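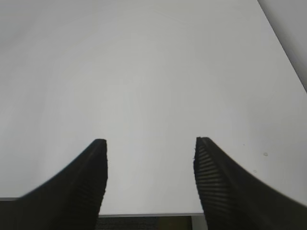

*Calado*

Most of October went into teaching the arm to fold a washcloth. I drive it by remote control from a chair behind the table, and every run gets saved as a demonstration. I have 366 of them now, and 90 are bad enough that I'll leave them out of training.

I start each run the same way, fingers open over the bare white tabletop, then I go for the near corner. The ridged pads on the inside of the fingers grip cloth well once they have it. Getting hold of a single layer is the hard part. I come in low, close slowly and lift a little before moving sideways.

My early runs were full of pauses while I thought about what to do next. The first policy I trained copied the pauses too - it would stop above the cloth and stay there. So I practiced the fold with my own hands until I could do it without thinking, then went back to the controls and recorded 13 clean ones before lunch.

I also tried moving the arm by hand. It's easier to feel the table that way, but my sleeve kept getting into the wrist camera's view, so I went back to remote.

Next up is the dish towel, which takes four folds.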